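Skukton vs Virkano, day two

Thu 10 April. Quick one tonight, I'm wiped.

So the two handheld grippers finally got a proper side by side. Same tasks, same people, same room. I've been putting this off since October, mostly because the Virkano firmware kept dropping the camera stream and I didn't want to write a whole post that was just me complaining about USB.

Setup, for anyone who asked last time. Both grippers log to Sirko on the one laptop. Wrist camera on each, marker board on top for tracking. No arm involved yet. The whole point of this round is what you can collect by hand before the arm gets anywhere near it.

Tasks were boring on purpose. Pick up a thin stick, rotate it, hand it over to the other gripper. Pick up a bolt. Fold a cloth once. The stick is the one that breaks everything, so we did a lot of stick.

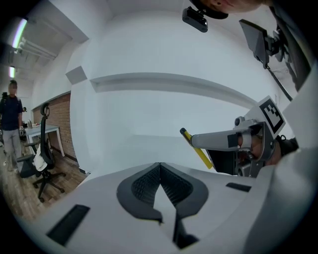 Skukton first. Light, which I love. The trigger travel is too long though and my hand was cramping by lunch. Closes a bit left of center, I shimmed it with tape and then it was fine?? Will look at it properly later. Pads are good. Thin stuff stays put when you rotate, and that was my big worry after the last set of pads.

Virkano is heavier and you feel it in the wrist after maybe ten minutes. But the trigger is so much nicer. Short, even pull, you know where the tips are without looking. Handovers were quicker with it, for me anyway. The other person on shift hated it and wants the Skukton back, so take that how you like.

Tracking. This is where I lost most of the afternoon. We got 2416 episodes in over the two days and I was hoping to keep all of them, ha. After filtering it's 2000 even. Nearly everything that got tossed was lost tracking in the handover, when one gripper swings in front of the other one's marker. Same failure on both brands so I can't blame either of them. Moving the board up a little helped. Tilting it did nothing. Overhead lights didn't help and I should of checked exposure before we started, my fault.

Calibration: Skukton holds it all day. Virkano needed redoing after every break, annoying but it's a short job.

Price, they're close enough that I wouldn't decide on it. Spare pads are cheaper for Skukton and you will go through pads.

If I had to order tomorrow I'd get the Skukton and print a shorter trigger for it. Already have a rough one drawn, will put the file up once it stops snapping at teh hinge.

Next up is the Skovo arm, replaying the stick episodes at half speed. Cables for that are still in the mail.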